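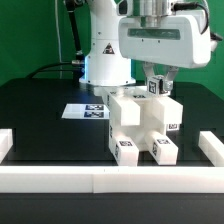 Buy it and you'll never guess your shooting percentage again, was how one commenter put it under my piece on practice nets in September, and several others agreed that I was being unfair on basketball shot trackers in general. Fine. I have now lived with the Flerkmont Nilis for four weeks and I still mostly guess.

Flerkmont Nilis shot tracker, review
23/11/2025

The Nilis is a sensor that clips to the back of the rim and talks to your phone. You shoot, it decides whether the ball went in, and the app (called Tekin, for reasons I couldn't find on the box or the website) keeps score and draws you a chart. It costs £151. For that you get the sensor, a strap, a charging lead and a leaflet telling you to download the manual.

Fitting it took me longer than the leaflet suggests. The clip is made for a standard outdoor rim and the one at my local court is a bit thicker, so I ended up on a stepladder with the strap pulled to its last hole. It stayed put, I'll give it that. But if you use a public hoop you have to take it down every time you leave, and I doubt many people will keep carrying a ladder to the park past the first fortnight.

On plain free throws it does the job. I shot sets of 30 from the line and checked the app against my own tally on paper, and most sets matched or were one out. If that is all you want, you can stop reading and spend the money, though a pencil did it just as well.

Move about and it gets worse. Bank shots confuse it. A ball that rattles round the rim and drops is sometimes a make, sometimes a miss, and once it was two makes, which cheered me up but can't be right. Layups were the weakest of the lot. With a second player on the same hoop it gives up completely and credits everything to whoever's phone is connected. The box says "team ready". I don't know what team they had in mind. 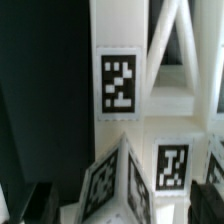
Square black-and-white marker near the top of the white pillar

Then there is the coaching. After each session Tekin gives you a "form score" and a tip. Bear in mind the sensor is on the rim and never sees your elbow, your feet or your follow-through. It knows roughly how the ball hit the hoop and works backwards from there. My tips were "aim for more arc" and "stay relaxed", over and over, and I got the second one after a session in which I'd missed nearly everything on purpose to see what it would say.

You can pay extra each month for proper drills. I took the free trial and cancelled. The drills are the same ones any school coach would have you doing, with a countdown and a voice that says "nice work" whatever happens.

Battery life is decent. I charged it twice in the four weeks and it didn't complain about drizzle, though I brought it in when the rain got heavy. The app needs a signal to save a session — a nuisance at my court, where there isn't much of one — and I lost a whole evening's shooting that way. Support wrote back to say a fix was planned. No date.

I also borrowed the older Setik tracker, which sits on the ground under the net and costs less. It is uglier, the screen is hard to read in sunlight and there is no chart. It was also closer to my own tally on bank shots, and you don't need a ladder. If you really must have one of these things I would start there.

Did my shooting get better? A little, maybe. I was also out practising far more than usual, and I'd expect that to help with or without a gadget on the rim.

Good: solid clip, battery, free throws
Bad: price, layups, made-up coaching, the app's need for a signal
Rating: 2 out of 5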